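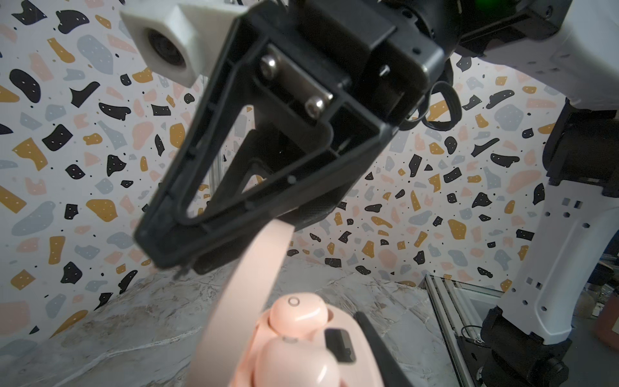

Olga Sampaio sostiene que el error más frecuente al presupuestar una célula de manipulación consiste en pedir precio por los brazos y dejar el resto para más adelante. El resto, a su juicio, es lo que decide si la instalación se termina dentro del ejercicio o queda pendiente de una ampliación de crédito.

La observación resume la experiencia de Civum, centro de formación técnica y ensayos que este año ha revisado por completo su procedimiento de compra de equipos robotizados. El plan vigente, aprobado el 7 de junio de 2025, sustituye la antigua partida única de «robótica» por cuatro capítulos separados: brazos y pinzas, estructura, visión y cableado, y mantenimiento. Cada capítulo tiene su propio responsable y admite proveedores distintos.

El cambio nació de un expediente anterior que obligó a tramitar tres compras complementarias. Los brazos llegaron en el plazo previsto, pero el pliego no incluía los soportes de cámara ni los conductos para los cables, y la perfilería de aluminio se había calculado para un solo robot. La oferta de Skirus, que en la comparación inicial parecía la más económica, resultó al final la segunda más cara de las presentadas.

Arif Haque, encargado de redactar las nuevas especificaciones, propuso entonces partir de la tarea y no del catálogo. En una célula destinada a sujetar objetos pequeños, como un estuche de auriculares o una pieza ovalada que pasa cerca de ambas pinzas, la carga útil pesa poco en la decisión. Importan más la forma de los dedos, la posición de la cámara de muñeca y el espacio que necesitan dos brazos para trabajar uno frente al otro.
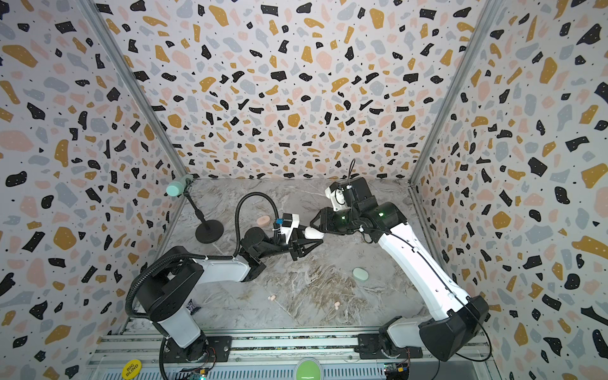
¿Conviene adquirir los dos brazos desde el primer momento? Conviene cuando la tarea exige trabajo coordinado; en los demás casos, el plan recomienda comprar uno y dimensionar la bancada para dos, de modo que la segunda unidad pueda montarse sin rehacer la estructura.

La diferencia de coste entre una bancada sencilla y otra preparada para la ampliación fue, en la oferta de Tavares, de 413 euros. Civum la considera asumible en cualquier escenario. Más discutida fue la partida de consumibles, para la que se reservaron 2000 euros anuales después de comprobar que los dedos de las pinzas, las bridas y los conectores se cargaban hasta entonces a gastos generales y nadie conocía su importe real.

El capítulo de visión merece un tratamiento aparte. Las cámaras instaladas junto a la muñeca se desplazan con el brazo, y sus cables se flexionan en cada movimiento.
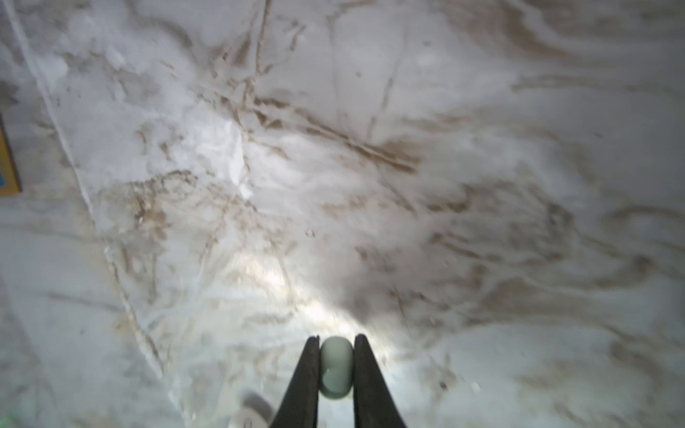

Por esa razón, el pliego exige ahora un juego de cables de repuesto por brazo, con un precio máximo de 99 euros por juego, y pide al proveedor que indique el recorrido previsto desde la base hasta la pinza. También se solicita una prueba de agarre con los objetos que el centro aporta, elegidos por su tamaño y por lo difícil que resulta sujetarlos. La prueba puntúa en la valoración técnica y se realiza antes de la adjudicación.

En materia de programas, la licencia de Ploltness se contrató por separado y con renovación anual. Judite Barreto, responsable de compras, defendió esta fórmula frente al paquete integrado, que vinculaba el soporte del equipo a la continuidad de la licencia. El contrato incluye 300 horas de asistencia, que pueden trasladarse en parte al ejercicio siguiente si se comunica antes de diciembre.

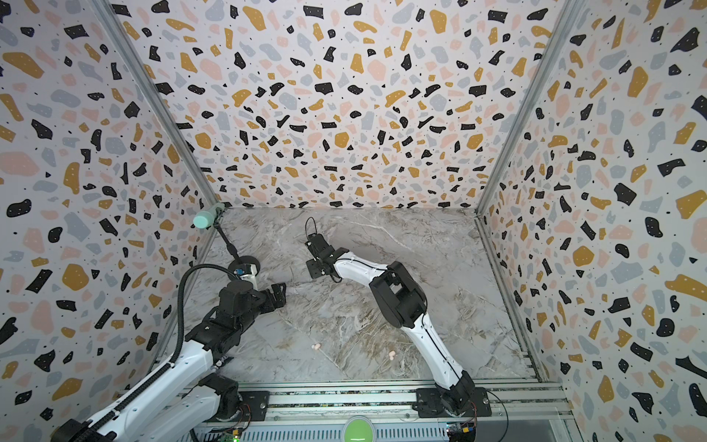 Célula de dos brazos montados sobre el perfil frontal de aluminio, con dos piezas pequeñas en la superficie de trabajo.

El mantenimiento es el capítulo que más resistencia encontró. Varios departamentos pidieron reducirlo durante el primer año, al entender que la garantía cubría cualquier incidencia. Las condiciones de los proveedores no respaldan esa lectura: las pinzas figuran en varias ofertas como elementos de desgaste y quedan fuera de la cobertura. El importe se mantuvo, aunque con una revisión semestral que permite liberar el saldo no utilizado.

Queda por resolver la amortización. El centro aplica todavía el mismo plazo a los brazos y a los accesorios, criterio que Haque considera poco realista en el caso de las cámaras. La propuesta de plazos diferenciados se examinará junto con las cuentas de cierre, en diciembre.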